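Library > Technical Reports > Cirarari Project > Section 4

4. Effect of Pad Wear and Surface Glare on Grasp Prediction

The third part of the Cirarari study asked how well a policy trained on hand-held gripper recordings holds up when the finger pads are no longer new. The recordings were made at the Tullville site in August, using household items on a wooden table in daylight. The set holds 515 recordings. No artificial lighting was added, and the blinds were left open.
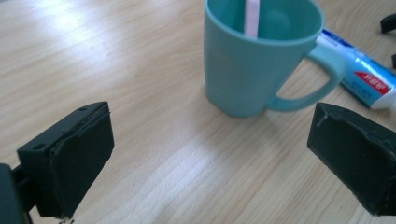

Approach distance was estimated from the wrist view alone, with no depth sensor. The network therefore had to rely on cues such as apparent size, overlap between objects, and the position of each item relative to the fingers. Overlap proved to be a helpful cue in the washing-kit layouts. In Figure 1, part of the toothpaste tube is hidden by the handle of the teal mug, so the mug must be the nearer of the two along that line of sight. The Skurnutitz baseline, which treats each object separately, does not use this relation and placed the tube too close in many such recordings.

4.1 Pad condition

Pads were graded by hand before each session on a scale of 1 to 3, where 3 is the most worn. Worn pads change the outline of the fingers in the view, and the segmentation model had been trained mostly on clean edges. Loose threads were the main source of error. They were often labeled as part of a target object, which shifted the predicted grasp point toward the finger.

We retrained the segmentation model with 300 added images of worn pads. Finger masks were then correct in 94 percent of the test images. No change was made to the policy itself. 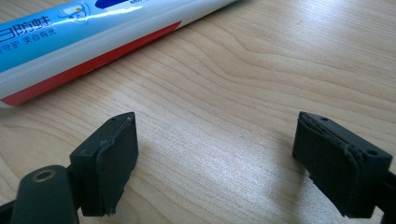 Figure 2. Open gripper before a toothpaste tube. Both pads show frayed edges, and glare covers part of the table between the fingers.

4.2 Glare

Reflected daylight removed much of the wood grain from the images, and with it the texture used for tracking camera motion. Following the Uysal method, we masked the brightest areas and tracked only the remaining grain. Drift was lower with the mask in place, although the gain was small when the bright area filled most of the space between the fingers. Glossy packaging needed separate treatment, as highlights on a curved tube move with the camera and can be mistaken for printed edges.

Reader comments (3)

Were grade 3 pads used in both the training and test sets? Section 4.1 could be read either way.

We had the same problem with threads on our own pads. Trimming them helped for a few days, then the edges frayed again.

Please post the glare masks along with the recordings if you can.

Contact the Reports Office | Copyright 2019 Cirarari Project | Back to top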